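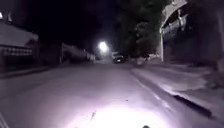

Night teleop on the street route – notebook

Tuesday, February 22, 2022

Home | Notebook | Hardware | People | Contact

Filed under: teleoperation, outdoor driving

Went back through the night driving demos with Glenys Rosser this morning. These are the ones where a person drives the robot down the street by remote and the policy is meant to learn steering and speed from what the driver does. Daytime set is in decent shape. The night set is smaller and a good deal messier.

Current totals after clean-up: 2,432 demo segments in, 2,031 kept. Most of what we threw out was the driver stopping to think, or the link dropping and the robot coasting to a halt on the watchdog. I don't want it learning that a stop in the middle of the road is normal behaviour.

The headlight is a problem for the driver as much as for the policy. It makes a bright patch right in front and the auto exposure settles on that and the street lamp, so the kerb on the right goes soft just where you need it. Glenys drove almost 16 runs before she stopped steering by the patch of light and began looking further up the road. You can see the change in the stick traces. Early runs have a small left-right wobble the whole way along. Later ones are close to flat, with one clear correction where she goes around something parked.

Small marks on the road are the other thing. Under the headlight a bit of debris or a seam in the asphalt shows up as a thin dark line, and it isn't easy to judge from the operator's screen whether it has any height. Two drivers handled these differently. One slowed every time, the other drove straight over. Averaging those gives a robot that half slows down for no reason. Agreed on a rule for now: keep speed over anything thin and flat, slow only if you would step around it on foot. If in doubt, slow, and press the flag button so we can sort it later.

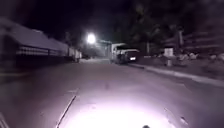
Right-hand kerb with a light-coloured vehicle parked against it. Blur is bad in this one, kept in the set.

Had a short argument about whether to drop blurry frames. I say leave them in. The robot is going to get blurry frames when it drives by itself, and the driver had to steer through them as well. Glenys would sooner filter on the worst of them. We'll train both ways and compare on the held-out runs.

Latency: the Clakden link is fine on the straight but the stick commands are stamped on the operator side and the video is stamped on the robot, so the two drift apart over a long run. Fixed six runs by hand by lining up the first hard brake. Not doing that again. Need one clock.

Wusix controller: dead zone was set too wide, so small corrections weren't being recorded at all. Cut it down and re-recorded the straight section. Much better labels for the gentle steering.

To do
- move all stamping onto the robot clock
- write the debris rule on the card at the operator desk
- lock exposure for one batch of runs and see if the kerb holds up
- more demos passing parked vehicles, with the pull-out started earlier
- ask Ağca for the old August logs, there may be usable night driving in them

This site uses cookies to remember your settings. Accept | Manage preferences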